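Caregiver respite

Caregiver respite, often just called respite care, is a short break given to a person who looks after a relative or friend at home. Somebody else steps in for an afternoon, a night, or a couple of weeks, and the usual caregiver gets to sleep, see a dentist, visit a grandchild, or simply sit in a parked car with the radio on (a surprisingly common choice, by the way). The person being cared for may stay at home with a visiting helper, or may spend the time at a day center or in a residential house.

Background

Families have always traded this kind of help among themselves, long before it had a name. A sister would come for the weekend, or a neighbor would sit with Grandfather during church. Organized respite grew up where those informal arrangements had worn thin, usually because grown children had moved away for work and the person left at home was getting on in years too. In the lake town of Sikport, the first regular program was started by Hipólito Montecinos, a retired school nurse who had cared for his wife through a long illness and who remembered very well what it was like to go months without an unbroken night.

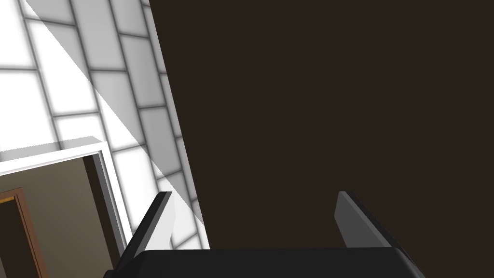 His program, named Gukuna, began with 16 families and a borrowed hall, and it offered one afternoon a week with a hot meal included. Demand grew quickly, and a second site was opened in Plostgate the following February. Gukuna now serves 324 households between the two towns, and it still keeps the weekly afternoon that it started with, even though overnight stays have become the larger part of its work.

Signs that a break is needed

Caregivers are often the last to notice how tired they are. Friends may see it first: a person who used to call every few days stops calling, or snaps over something small, or cries and then apologizes for it at great length. Poor sleep, skipped meals, back pain, and putting off one's own doctor visits are all common. So is guilt, which keeps a good many people from accepting help even when it's offered kindly and more than once.

A gentle, practical offer tends to go over better than a general one. "I could come on Saturday from one to four" is much easier to say yes to than "let me know if you need anything," however sincerely the second one is meant.

Types of respite

In-home respite: A helper comes to the house. This suits people who are upset by new surroundings, and it lets the daily routine carry on much as before.

Day respite: The person spends part of the day at a center, with company, lunch, and some kind of activity. The Tanoli center in Plostgate has room for 19 guests a day.

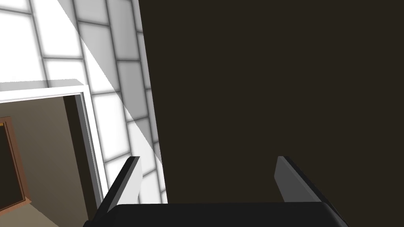
Overnight respite: The person stays one or more nights in a staffed house. Families usually make a short daytime visit first, so that the rooms and faces are a little familiar when the suitcase comes out.

Preparing for a first stay

Most programs ask for a written list of medicines, mealtimes, and emergency contacts. It also helps to write down the small things, such as a favorite mug, a nickname, or a song that settles the person at bedtime. Many caregivers find the first break harder than they expected and spend a good part of it near the telephone. This generally eases by the second or third visit, and helpers are quite used to being called to ask how lunch went.

See also

Adult day services
Caregiver stress
Home health aide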